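Pantelis Margaritis
April 2022

Been asked again whether robots can do housework yet. Short answer: some of it, slowly, with someone nearby. Longer answer below.

I did two weeks at Plosix in November, watching arms try chores. Sorting, wiping, putting things in bins. I used to manage a hardware shop, so I know what stocking shelves costs in hours.

Picking up one rigid thing from a known spot is fine now. I'd trust an arm with that all day.

Picking up the same thing when it has rolled under something else is a different job. A person doesn't notice the difference. The arm stops, or grabs air.

Laundry is the one everybody wants. A towel laid flat, yes, give it a few minutes. A basket of mixed clothes with a sock inside a sleeve, no.

Shiny and see-through stuff is harder than you'd guess. Depth cameras have trouble with it. Drinking glasses, clear tubs, the coloured plastic lids in my kitchen drawer.

The shop floor is further along than the house. At Zacharopoulos they kept a tally while I was there: 3205 picks logged, 1610 of them with no help at all. The rest needed a nudge or a reset. That's on bins someone had already tidied.

A new hire at my old shop who needed a hand with half the stock wouldn't be kept on. But a new hire also doesn't work through the night.

Gripping is where I'd look if you want to know how close we are. Two fingers, an amber see-through piece between them, camera up on the arm:
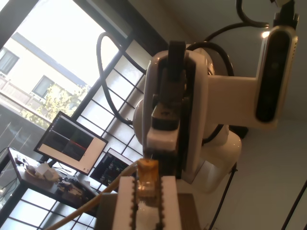

Clotilde Texier: My mum can't bend to unload the dishwasher any more. I don't need it fast. I need it not to drop a bowl on her foot. Is that years off?

For a mixed rack of dishes in an ordinary kitchen, I'd say years, yes. Plastic cups on the top rack, sooner. I wouldn't buy anything for her on a promise, and a raised dishwasher will help her this month.

The Plukis people told me they want 100 clean runs in a row in a kitchen they've never seen before they'll sell one. Their best so far is 2. I thought that was a fair standard and a fair admission.

I'm back at Plosix later in the year and will post the towel times then.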